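My semester project was supposed to be on tire wear, and it kind of is, but mostly I ended up hooked on club motorcycle racing. I spent two race weekends in October at the Bendley track with the Gandby team, who run a pair of 600s and let me hang around the garage with a notebook (thank you, Charito Sebastian, for the spare ear plugs!). 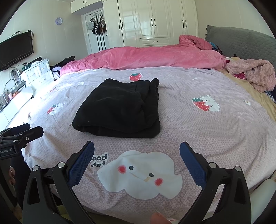

Vol. 3, p. 90

I logged 308 laps the first weekend and 552 by the end of the second. Lindiwe Pretorius rode the number 669 bike and she was super patient with my questions, even right after qualifying. Her rear tire always faded sooner on the right side – Bendley has that long right-hander after the bridge – and her lap times slipped as it went. I tried plotting one against the other and got a pretty decent line, apart from the Messina Cup race, where a red flag messed up my numbers. 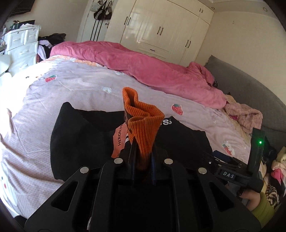

What I'd Do Differently

I'd check tire pressures myself next time. I took them off the team's sheet, and two of the morning readings were missing. I'd also start using Mudeo for the timing data a lot earlier, as typing laps in by hand took me most of a week.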